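# Why I Remember the Bad Grade and Not the Good One

Intro Psych, section 2 — project report

I picked negativity bias because of my own brain, basically. Last May I got a stack of papers back, nearly all of them fine, and I could only tell you what was written on the one that wasn't. My mom remembers the same semester as "the one where you did great." So I wanted to see if other people do this too, and if it matters what kind of mood they're in when you ask.

My partner on this was Saron Assefa, and she did most of the recruiting (thank you, Saron!). We got 13 people from our dorm and from her Sunday team. Everybody read a short page about a made-up roommate named Aris. Half the things Aris did were nice, like saving you a seat, and half were annoying, like eating your leftovers. Then people waited 30 minutes, did whatever they wanted, and wrote down everything they could remember.

I figured the annoying stuff would win by a mile. It did win, but the gap was smaller than I expected, and a few people went completely the other way. One person remembered every nice thing and only the leftovers from the bad list. When I asked her about it afterward she said Aris sounded like her cousin, so she was already on his side before she got to the second paragraph. That got me thinking about schemas, which we covered the week before — you sort new facts into a folder you already have, and the ones that don't fit kind of slide off.

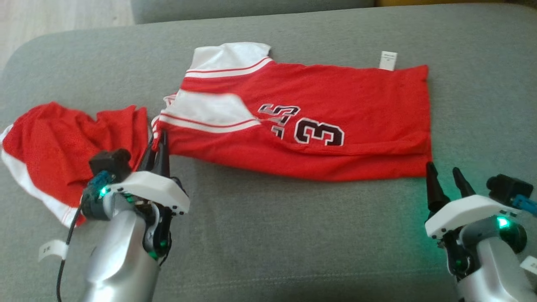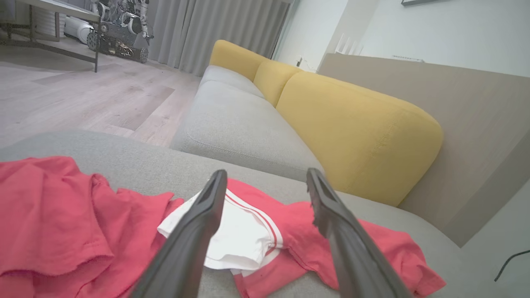

Lacey Oakley read my draft and wrote in the margin that I was mixing up two ideas. Her point was that remembering bad things better is one question, and deciding what counts as bad is a different one, and I never asked people to rate the items. Maybe somebody thinks saving a seat is pushy! She would have had everyone score each behavior first, or had a separate group do it.

She's right, and I wish I'd done it. Saron and I wrote the two lists in one evening and just trusted ourselves on which was which.

The mood part was kind of a mess. We asked people to circle a face before reading, and almost everyone circled the medium-happy one, so I can't say anything about mood at all. Next time I'd use a longer scale and ask again after the wait.

Stuff I'd still like to try: mixing up the order of the items (ours ended on a bad one, oops) and waiting a whole day before the memory part. Saron wants to give Aris a different name for each reader and see if that changes anything. Our blank forms and both lists are stapled to the back.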